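4. Buns at home: how a shared food changes when it moves into small kitchens

When we began visiting households in Vindovville, we had in mind a fairly tidy study of recipes. We meant to ask people how they made steamed buns, write down the flour and the sugar and the resting times, and compare the results from one family to the next. It became clear on our very first afternoon that the recipe was the part people cared about least. What they wanted to talk about was who had taught them, what they had cooked on back then, and how many mouths there had been to feed. We are glad we let them, and most of this section rests on those long and generous conversations.

Older cooks in particular spoke of buns as something made in bulk. Kazue Shimada, who grew up over her parents' shop, remembered a stack of bamboo baskets as tall as she was - she was five at the time, she told us, so perhaps not so very tall - and a kitchen window that nobody could see through from early morning until lunch. The whole street knew when the Shimadas were steaming, and it was considered bad manners to walk by without stopping in. Making a small batch would have struck her mother as a waste of good fuel, and probably as a little unfriendly too.

The same cooks now live, for the most part, alone or with one other person, and their equipment has followed. Countertop electric steamers were a common choice among the people we spoke with, and a batch of four buns came up again and again as a sensible amount (Figure 2).

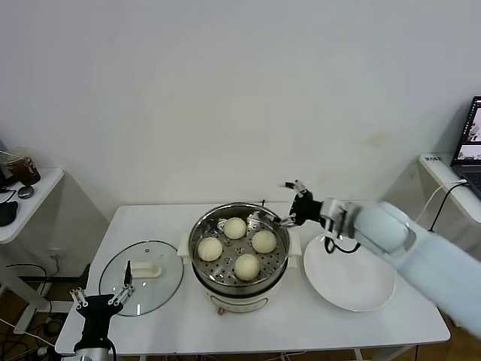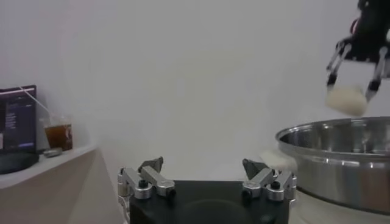
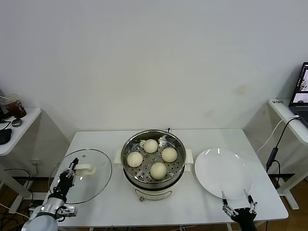 Figure 2. Small-batch steaming. The first and last pictures show four buns on the perforated tray of an electric steamer, with the glass lid laid to the left.

Smaller batches brought changes that we had not thought to ask about. Dough is hard to mix well in very small amounts, so many households still make the full quantity and freeze what they do not need that day. Setsuko Hamada shapes all of hers in one sitting, fills two of them with sweet bean paste for her grandson, and leaves the rest plain. She described the freezer drawer as her "second pantry," and she was a good deal prouder of it than she was of the steamer. Others had given up on dough altogether and bought their buns ready to heat from the Yoshida bakery, which several people named with real affection and one with a long complaint about the price of the pork ones.

Giving buns away has changed as well. In the older accounts, a plate went next door while the buns were still hot, and the plate came back a day or so later with something else on it. Today the gift is more likely to be a frozen bag, handed over in the hallway or left with a note. We had half expected to hear this described as a loss, and now and then it was, but many people were cheerful about it. A frozen bag can wait for a birthday, or for a neighbor who is away seeing family, and it asks nothing of the person who gets it except a bit of room in the freezer.

We should add a word on the diaries. Households that agreed to keep one wrote a line or two each time they steamed anything at all, and by the end of June we had 296 entries to read. They vary a great deal. Some give only the dish and the hour, while others wander off into the weather, a cousin's wedding, or the trouble with a stiff kitchen drawer, and we have kept these wanderings in our transcripts, as they often tell us who was at the table. The last entry, dated 07/07/2019, reads simply "plain buns, tea, Setsuko stayed late." We return to visits of this kind in Section 5, where we look at who is invited to share a meal and how far in advance they are asked.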